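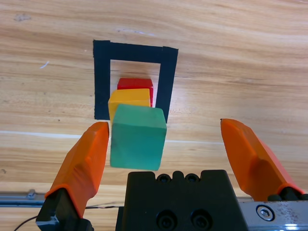 Tape square on our table, with the red, yellow and green cubes

Black tape on a light wood table - how do I get it off, and what about the marks?

Yu-ting Hsu
Posted June 2024
Home > Furniture and wood care

Hi all! I have a wooden table, light colored with lots of honey and amber bands in it, and back in April I taped a square onto it for a block game with my two kids. You put the cubes in the square, you take turns, there are rules that change every time my youngest is losing. It was supposed to be up for one rainy afternoon and it has now been there for weeks and weeks. We eat at the other end.

The tape is plain matte black stuff from a drawer, no label left on the roll, so I can't tell you what kind it is. I ran short on the top strip and joined two pieces, so there's a little seam near the right end, and I tried lifting that with a fingernail the other night. A tiny bit came up and it felt gummy under there. I pressed it right back down and pretended I hadn't looked.

So, my worries. First, how do I get it off without taking the finish with it? Second, am I going to have a permanent square of lighter (or darker??) wood where the tape was? The table sits by a big window.

And then while I was down there squinting at it I noticed the other stuff. There's a grayish smudge toward the upper left, a short thin white scratch further down on the left, and a pale whitish line that goes straight across the wood, side to side. I don't remember that line at all. Is it a scratch? A joint between boards? My husband says it has always been there, but he says that about everything.

I bought the table secondhand at a shop called Fludden and I was told it was oiled, then the other person working there said lacquered, so who knows. It's 33 inches wide if that matters for how much product to buy.

I would love to keep the game going too, because the kids are so into it. If there's something better than tape, tell me!

3 replies

Tzu-hsuan Ko
Marked helpful by 16 people

Oh I have done this exact thing, except mine was a whole road layout with parking spaces, so you're already ahead of me.

Warm the tape before you pull. Hair dryer, low setting, keep it moving, and hold it a hand's width away. You want the strip warm to the touch and no more than that. Start at that seam you found near the right end, since you've already got a loose bit there, and pull the tape back over itself, low and flat along the table. Don't pull straight up. Slow is the trick! I went fast on my first parking space and got a stripe of goo the whole length, then I slowed way down on the rest and there was hardly any.

Go along the grain where you can. Your side strips might run across it, depending on how your square is turned, and those I'd do extra slowly.

For the goo: roll it off with your thumb first. I mean it, you can get most of it that way, it makes little gray worms. Whatever is left, put a few drops of plain cooking oil on a soft cloth, lay it on the goo for a few minutes, then wipe. After that a cloth with warm water and a drop of dish soap, wrung out until it's barely damp, and dry it right away. Test it underneath the table first, please, because you don't know what finish you've got. On bare wood the oil would leave a dark patch and then you'd be back here with a new post.

Things I would stay away from: nail polish remover (it can eat lacquer), and those green scouring pads, and a metal scraper of any kind. An old plastic card is fine.

About the square showing afterward - maybe, a bit. Wood changes color in the light and the part under the tape didn't get any. Mine had a faint outline that I could find if I went looking, and by the end of the summer I couldn't. If yours shows, just leave the table uncovered and let the window do its thing. Don't sand it. I nearly did, and my sister Fung-ping (she's on here too, she'll probably show up) talked me out of it.

For the game, I switched to a thin cork placemat and drew the square on it with a marker. Goes in the drawer when it's dinner time. The kids complained for one day.

Vilgot Aasen
Marked helpful by 3 people

WD40. Worked on my workbench. Scratch you can rub a walnut on.

Fung-ping Su
Marked helpful by 11 people

I showed up! Agree with Tzu-hsuan on the tape, and I'd go easy on the reply in between, at least until you know your finish. A workbench and a table you eat at are two different animals.

So let's figure out the finish, because everything else hangs on that. Pick a spot underneath or on the inside of a leg and put one drop of water on it. Go make tea. If the drop is still sitting up in a bead after ten minutes, you've most likely got lacquer or varnish. If it has gone flat and the wood looks darker there, it's oiled or waxed or there isn't much finish left. It isn't a perfect test (fresh oil beads too) and the underside sometimes never got finished at all, so try a second place if you can.

The line across: run your fingernail over it, crossing it at a right angle. If your nail drops in, it's either a groove or a gap where two boards meet. Look at the grain on both sides. If the bands stop at the line and different ones start, that's a joint, and you can leave it alone. If the same grain just carries on and your nail feels nothing, it's something on the surface, like a rub mark or a bit of old polish, and a damp cloth might take it right off. I can't tell which from the picture, so you'll have to do the fingernail thing.

The smudge: try a pencil eraser, the soft white kind, and go gently. I'd do this before any liquid. If it doesn't budge, then the barely damp cloth with soap. If it's still there after that, I'd live with it until you do the whole top.

The scratch: a white one is often just in the finish and hasn't reached the wood. The walnut thing does kind of work, in fairness to Vilgot, on shallow ones. Skip it if anybody in the house or any little friends have nut allergies, because that's a table kids eat off. I use a wax stick from Drotura, the one called Honey, and it's a decent match on my own light table. Rub it in, buff with an old T-shirt. It comes out of the scratch again after a few months and you redo it.

If it does come out oiled, wait until all the goo is gone before you put new oil on. I was impatient once and sealed a lovely strip of adhesive into my sideboard.

Tape alternative: if you want to stick with tape, get low-tack painter's tape and take it up the same night. Ours lets go fine if it's only been down an evening.

Comment from Yu-ting Hsu
Thank you!! Did the water drop under the table and it beaded, and it beaded on the leg too, so I'm going with lacquer. Fingernail over the line feels like nothing at all. Haven't tried the cloth on it yet. The tape is coming off this weekend while the kids are at their grandma's, and I've ordered a cork mat. No walnuts, my oldest is allergic to them, so good call there.

Comment from Tzu-hsuan Ko
Slow!! And do the seam end first.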